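Gym floor helpers wanted at Tritalitz, Arkinbridge

Posted in July by Ehsan Ghauri

Print this page | E-mail this to a friend

Tritalitz is looking for two part-time floor helpers to join us at our gym in Arkinbridge. If you like a well-kept weights area, if you can't walk past a dumbbell on the floor without picking it up, and if you enjoy saying good morning to people who are only half awake, please read on!

We're a small, friendly gym on Sheikh Street, above the old carpet showroom, and we've been growing steadily. Our members are a lovely mix: early birds who lift before work, a good many retired people who come in for strength and balance, students from the college, and a rowing club that turns up in a great noisy bunch when the river is too high. What they all have in common is that they use a lot of kit and use it all over the place. By mid-morning things have wandered. Collars end up on the windowsill, handles get left by the water fountain, and somebody has always carried a plate to the far end of the room and forgotten about it.

So the heart of the job is looking after the equipment. You'll go round between the busy spells gathering up the loose pieces, wiping them down, checking them over and putting them back where the next person will look for them. It's a job for someone who finds that sort of thing satisfying, and I say that as someone who does. I ran the floor on my own for our first winter and I still love the ten minutes after a proper sort-out, when every peg has the right thing on it.

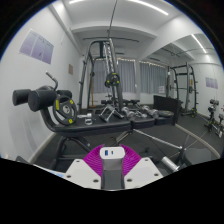 You'll soon get to know the small stuff, and the small stuff matters more than you'd think. A missing clamp means a bar that can't be loaded safely, and a lost pin can put a whole station out of use until a new one arrives. We keep spares in labelled tubs behind the desk and there's a notebook for anything worn, bent or wobbly. Write it down, hang a red tag on it, tell whoever is on the desk. You won't be asked to mend anything beyond tightening a bolt, as our repairs are done by Gratska, who come in regularly and are very good at explaining what they're up to if you're curious.

What the work involves

- Putting weights, handles, stands and attachments away through the shift
- Wiping down benches, pads and foam rollers
- Looking over the equipment and noting any damage
- Keeping the walkways clear
- Helping members find things and adjust a bench or a machine
- Sweeping and mopping the weights area at the end of the late shift
- Now and then, helping us move the bigger benches for a class

There is a fair bit of lifting and bending. You don't have to be a bodybuilder (I'm certainly not one), but you should be comfortable carrying plates and dumbbells, and we'll show you how to do it without hurting your back. If you have a condition that makes some of this tricky, get in touch anyway and we can talk about how to share out the tasks.

Who we'd love to hear from

Experience in a gym or leisure centre is welcome but not needed. Our last helper came to us from a garden centre and was brilliant. We'd like someone reliable with timekeeping, easy to talk to and patient when asked the same question for the fifth time. You need to be 18 or over because of the late shift, when you'll be closing up with one other member of staff. A first aid certificate would be handy, and if you haven't got one we'll pay for the course.

Hours and pay

Both posts are for three shifts a week. The early shift starts at 6 in the morning and the late one finishes when we close up. We try to give each person mostly one or the other, so do say which you'd prefer. There will be some weekend work, shared fairly among everyone. We pay above the minimum wage, with paid holiday, a staff T-shirt and full use of the gym whenever you're off shift. You can also join any class that has a space, and the stretching one is wonderful after a late finish.

Your first two weeks will be alongside me or one of the desk team, so you won't be left to guess where anything lives.

How to apply

Send a short letter or e-mail telling us a bit about yourself, which shifts would suit you and why you fancy the job. A CV is fine too but there's no need to write one specially. You can also drop a note in at the desk, marked for Ehsan Ghauri. We'll invite people in for a chat and a walk round the floor, and you're very welcome to visit before you apply. Mid-afternoon is the quietest time, and the kettle is usually on.

Both posts are open until filled, and we'd like people to start as soon as they can.

Print this page | E-mail this to a friend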